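J'ai retrouvé Sandrine Gautier vers 18 heures, encore essoufflée (l'ascenseur, toujours en panne !), et je lui ai tout de suite demandé où en était l'extradition d'Ait Brahim.

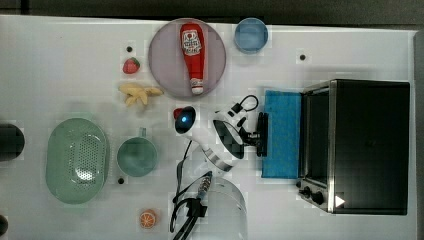 Pôle Entraide pénale – Rédaction de Pulska

« Le dossier fait 3266 pages, vous imaginez ? Il en manquait 300 dans la traduction ! » Elle rit, moi aussi, un peu moins quand elle me raconte la suite : la demande est partie en septembre, le ministère a réclamé des compléments, et la défense plaide maintenant les motifs politiques. « C'est leur droit, et la chambre va prendre son temps », dit-elle en reprenant du café. Je lui parle de l'arrestation provisoire, elle fait la moue – trop tôt, selon elle.
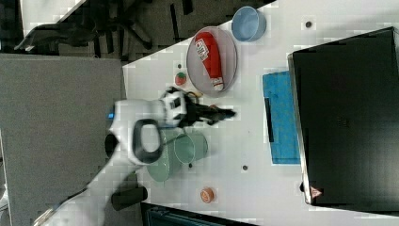

Yuzuki Chiba trouve au contraire que les juges ont déjà assez attendu, et que deux renvois d'audience, ça suffit. Sandrine hausse les épaules : « On en reparlera après le troisième. »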